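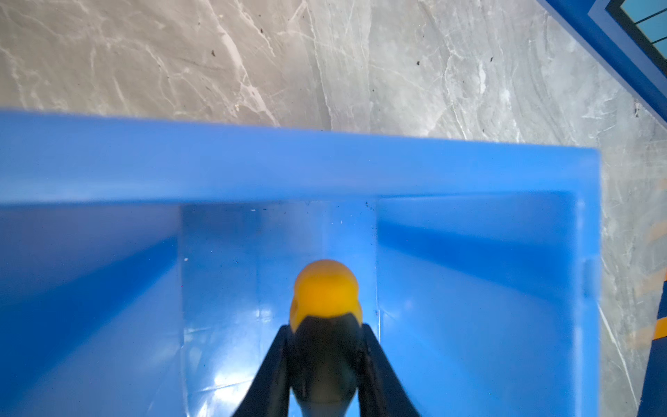 Blue plastic bin on a grey marble floor.

Last updated: December 16, 2019

Speaker notes – supplier onboarding at Grollow

Opening. Thank the hosts at Brasel for the invitation. Explain that the talk covers one process only, the approval of new suppliers, and that payment terms will be dealt with in the afternoon session.

Slide 2. Grollow held 3,851 active supplier records when the review began in April. Each business unit approved its own suppliers and kept its own forms. A supplier serving two units was therefore checked twice, often against different standards. Pause here and ask how many in the room would recognise this position.

Slide 3. Describe the former procedure briefly. An application passed through 8 separate approvals, several of them by the same department. Buyers could not see where a form had stopped.
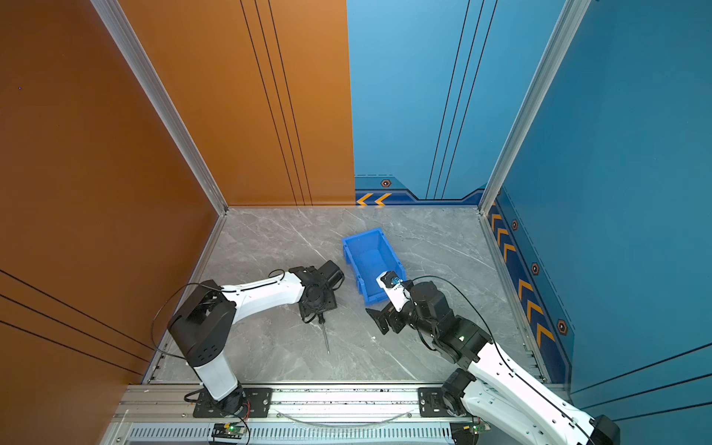

Slide 4. The revised procedure has two approvals: one by the budget holder and one by central purchasing. Tax, insurance and bank details are now collected before the application is submitted. Incomplete applications are returned to the buyer on the day of receipt.

Slide 5. Pilot sites. Nalo and Seixas were chosen for their differing needs – Nalo buys mainly services, Seixas mainly parts. Mention that Seixas asked to keep its own quality questionnaire and that this was agreed. Do not show the draft cost table; it has yet to be approved for release.

Slide 6. Matters still open. Ownership of dormant records has not been settled. Overseas suppliers continue to follow the former procedure until the bank checks have been revised.

Questions. If asked about software, state that the existing purchasing system was retained. Requests for the application form should be directed to the Grollow purchasing office.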